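Home | About Us | Collections | Visit | Contact
Print this page | E-mail this page

About Kekon
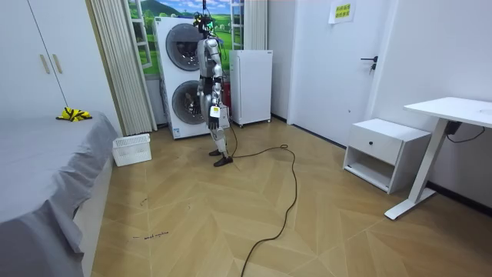 I'm Teodor Sobczak, and I started Kekon because I couldn't stop buying old army medals at yard sales (my wife has opinions on this). We research service records for families, mostly enlisted folks whose papers got lost or split up between cousins. You bring us a name, a cap badge, maybe a discharge slip, and we dig! I love the little things that ride along with an object, so a small white label like the one by the robot's dark fingers is just the sort of thing I'd walk across a room to read. Labels on kit bags have given us regiment, company and hometown in one go.

We opened in Atotstead in February with one desk and a borrowed scanner. Since then we've finished 388 family files, and the Swanson papers alone came to over 1000 pages – letters, ration cards, a promotion notice folded into a hymn book. Our searchable index is called Ollutico and it's free to use. A basic search costs $75, and I answer the e-mails myself, usually late at night.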